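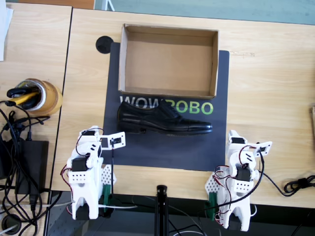
*Two-arm cell with shoe, open box and printed mat. The arms are clamped to the front edge of the table.*

# Write down the table

Small robot cells are now cheap enough that a team can own several of them, and the written practice has not kept up. Most groups have a safety sheet, a parts list and a calibration script. Few have a rule for the bench itself. I will argue that the bench should be a controlled item, with a drawing, a revision number and a check before each session, in the same way that the arm firmware is.

The usual objection is that learned policies are supposed to tolerate change. If a policy fails when a box moves by a hand's width, the policy is poor and a tidy table hides the fact. I accept the second half of that. A test on a fixed layout says little about other layouts. It does say something repeatable, though, and an uncontrolled layout does not. Variation is useful when it has been chosen and recorded. When it comes from whoever used the table last, it is noise with no label.

At Nollon we went back through 106 recorded sessions of a shoe-into-box task. Layout notes existed for 94 of them. In 70 of those the note gave the start position of the shoe as "on mat" and nothing more. A shoe lying on its side with the toe to the right is a different grasping problem from one standing on its sole, and a different one again with the toe to the left, because the arm that meets the stiff heel changes. None of this could be recovered from the notes. We had joint logs sampled at a high rate and no written record of which way the shoe faced.

The Herasar bench guideline, which we adopted in part, asks for a datum on every work surface. This is its best clause. A printed mat will serve if it is fixed down and its orientation is stated. Lettering on a mat is a convenient reference for a person resetting the task, but it should not be the only one: a large object placed on the print will cover part of it. We now measure from two corners of the mat and record the offset of each corner from the table edge.

Clamps need a clause of their own. A screw clamp on a table edge is a reasonable mount for a light arm and a poor datum. It can creep under repeated acceleration, and it will be moved when somebody needs the table. Our rule is as follows:

- Scribe or tape a line on the table at both sides of each base.
- Check the base against the line before the first run and after any collision.
- If the base has moved, stop, re-seat it and repeat the calibration.
- Enter the correction in the log, even when it is small.

The third point is the one people resist, as calibration takes time. The alternative is a set of runs in which the offset between the arms is unknown, and for a two-handed task that offset matters more than the absolute position of either arm.

Cables are treated too lightly in most of the documents I have read, Herasar's included. They appear under trip hazards and nowhere else. A cable on the work surface is also an obstacle, a possible drag on a moving joint and a feature in the camera view. The Dabbas checklist asks that all cables be removed from the table, and this is unrealistic, because arms have wires and adapters have to sit somewhere. I would prefer a marked keep-out line. Inside the line there is only the task. Outside it, power leads and adapters may lie where they like, provided that they cannot reach a joint at full travel. Hand tools and tape belong outside the line as well, and a neighbouring table is a perfectly good place for them.

Objects should have numbers. "Black shoe" and "cardboard box" are not specifications. Leather creases, laces settle and box flaps soften at the fold with handling. A flap that has lost its stiffness makes insertion easier or harder depending on the approach, and either way the results drift. We issue each box with a number and retire it on a fixed schedule. The shoe has a number and a photograph of its reset pose.

Brovska's draft would go further and require a laser-measured layout at the start of each session. I think this is excessive for a table-top arm. Its cost would push small teams into ignoring the whole document. A sheet of paper with the outline of the mat, a cross for each base and an arrow for the toe of the shoe can be filled in before the arms are powered. Ours is at revision 2, and the only change from the first issue was to make the arrow compulsory.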